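Sorkolness Touring and Day Trips Club
Minutes of the members' meeting, 8 May 2022, in the upstairs room at the Stomthorpe Arms

The chair opened the meeting once the function next door had finished with the piano.

1. Apologies
Received from the usual members and from one who then came in anyway and asked that it be struck out. Struck out.

2. Minutes of the last meeting
Agreed, apart from the word "lively" under the item on coach seating. One member wanted "heated". The meeting settled on "full".

Matters arising: the lost walking pole has come back from the lost property office at Jullel. It is the wrong walking pole. The owner says it is better than the old one and would like the matter closed.

3. The spring outing to the Shenoy valley
The outings secretary gave a report, which had been circulated beforehand and was then read aloud.

The coach left on time. The scenic road over the top was shut for resurfacing, so the party saw the valley from the bottom, where it is mostly hedge. The stop at the weir went well. The tea room had been told to expect 35 and had understood this to be the time of day in some form, but coped, and the cheese scones were spoken of warmly. Several members would go back for the scones and leave out the valley.

A member asked why the driver had gone through Stomthorpe twice. The outings secretary said that the second time was on purpose.

It was noted that the guided walk was described in the leaflet as "gentle, with one short rise". Members who had met the rise wished it recorded that it was neither. The outings secretary has written to the visitor centre and had a reply thanking us for our interest in the rise.

4. The August trip to Jullel
Most of the evening went on this.

The plan is for three nights on the coast at Jullel, travelling by coach, with the boat trip to the lighthouse on the second day if the sea allows it. The outings secretary had looked at two places to stay. The first is the big hotel on the front, with a lift, a sea view from some rooms and a carpet that was discussed at length. The second is a row of holiday flats behind the harbour, let by the same family, where guests look after themselves.

In favour of the hotel: breakfast. In favour of the flats: the price, and not having to talk to anyone at breakfast. Feeling ran quite high on the second point.

It was asked whether the flats had parking. They do, but we are going by coach. It was asked again later by somebody else and the answer had not changed.

After a show of hands the flats were chosen, with the club taking up to 7 of them, depending on who is willing to share with whom. The outings secretary will pass round a form. Members are asked to write on it the names of people they would be happy to share with, and to resist using the back.

The boat: the operator wants the fare in advance and will not refund it for rough weather, only for what the booking page calls "non-sailing". The difference was not clear to the meeting. The outings secretary will ask. Two members said they would be staying ashore whatever the answer and would mind bags.

A proposal to add a detour on the way home to see the standing stone outside Shenoy was put, seconded, and then opposed by those who have seen it. Lost. The proposer asked for it to be minuted that it is older than it looks.

5. Housekeeping in the flats
The owners supply bedding but ask guests to strip the beds on the last morning and leave sheets and pillowcases together in the hall. Towels are not supplied. Members should bring their own, and a tea towel would be a kindness to whoever they are sharing with.

Departure on the last morning is early. The coach cannot wait on the harbour road, which is narrow and has gulls. After last year, when the party left late and one suitcase left later still, bags are to be packed the night before and brought down before breakfast. There was some muttering about the word "brought". The driver will load the coach but does not do stairs.

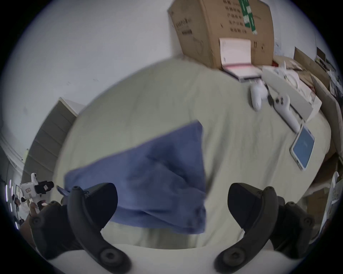 Minutes by the Meetings Secretary

6. Subscriptions and the kitty
Subscriptions stay as they are. The kitty is healthy, mainly owing to the raffle on the spring outing, at which the first prize was won by the person selling the tickets. She has offered to give it back. The meeting declined, having seen it.

It was agreed that the driver's tip should be collected on the outward journey in future. On the way home people are asleep, or say they are.

7. The guidebook shelf
The club's shelf of guidebooks and maps, kept in the cupboard at the library, has been sorted. A good many of the books cover places we have never been to and some cover countries that have since changed their names. Members may borrow anything on the shelf by signing the notebook. The large map of the Sorkolness coast is missing and the last signature against it can't be read, although several members had a theory. Would whoever has it please return it, folded by any method.

An offer of a box of railway timetables was turned down with thanks.

8. Ideas for next year
Invited from the floor. Suggestions were: a canal day, somewhere with a cathedral, somewhere without one, a vineyard, and abroad. "Abroad" was asked to be more exact and said it would come back to us. The canal day had the most support until the question of toilets was raised, after which it had about half.

The outings secretary will cost the canal and the vineyard. The vineyard is thought to be a long way off and possibly still a field.

9. Any other business
A member asked if the coach heating could be turned down. Another asked if it could be turned up. Both were thanked and will be seated at opposite ends.

The question of singing was raised again. The rule remains that there is none before the first stop.

The club banner needs a new pole. The owner of the wrong walking pole was looked at, and said no.

10. Actions
Outings secretary: book the flats, send round the sharing form, ask the boat operator what non-sailing means, cost the two ideas for next year.
Meetings secretary: put a notice about the missing map in the library window.
Everyone: return forms with deposits before the next meeting. Forms without deposits will be treated as an expression of goodwill.

The next meeting will be in the same room, a little earlier if the piano permits. The meeting closed when the bar did – a motion to carry on downstairs was not put, there being no downstairs bar open either.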